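Ticket 201 – Runout and chatter when facing thin discs, Trudel bench lathe
Status: Resolved
Opened: Mar 23, 2024
Product: Trudel bench lathe, Cindetti three-jaw chuck, Miranda variable speed drive

Problem as reported

Finish on faced aluminum discs has gone bad since October. Outer third of the face shows a repeating pattern, inner part is acceptable. Noise rises as the tool gets near the rim. Same inserts, same stock supplier, same feed as before. Discs are gripped from the bore with the jaws opening outward.

Drive shows no fault code. Belt was replaced last year.

Log

Entry 1
Asked for spindle runout with the chuck removed. Reporter put an indicator on the spindle nose and saw no movement that could be read. Bearings set aside for now.

Entry 2
Chuck back on, test bar in the jaws. Runout 4 thousandths at the jaws, more farther out. Removed chuck again. Packed chips found in the register on the back face, plus a small burr next to one bolt hole. Cleaned with a brass brush, stoned the burr, wiped with solvent, refitted. Runout down to 1 thousandth. Chatter still present, slightly quieter.

Entry 3
Requested drive parameters. Speed was being held constant across the whole cut, so surface speed at the rim was much higher than near the bore. This was also true before October, so it does not explain the change. Dropped spindle speed by 17 percent as a test. Pattern changed spacing but did not go away.

Entry 4
Checked the cross slide. Gib screws were loose, two of them by hand. Reporter confirms the slide was taken apart in October to replace the Sida wiper kit and the gibs were set by feel afterward. Instructions sent:

1. Lock the carriage.
2. Back off all gib screws and lock nuts.
3. Bring screws in one at a time, starting from the middle, until drag is just felt at the handle.
4. Hold each screw while tightening its lock nut. The screw will try to turn with the nut.
5. Run the slide full travel and check for tight spots.

Entry 5
Gibs done. Tight spot near the front end of travel, cleared after re-oiling the ways. Faced three discs at the original speed. 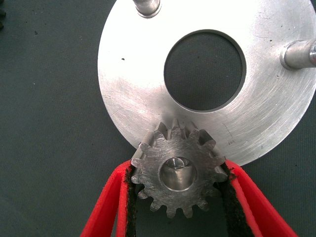
Chatter gone at the original feed. Reporter asked whether to keep the lower speed anyway. Not needed for this stock – put the drive back to the saved settings. Thinner discs are a different matter and should have a backing plate behind them, as bore gripping leaves the rim unsupported.

Entry 6
Follow-up on the chuck bolts. Torque value in the old manual is for the cast iron backplate. The steel one takes 43 ft-lb. Use the figure on the data sheet that came with the backplate if the two disagree.

Cause: loose cross slide gibs after wiper replacement, with chips in the chuck register adding to runout.

Open items: manual page for the backplate still to be corrected. Wiper kit instructions have no step for resetting the gibs, passed to documentation as a separate ticket.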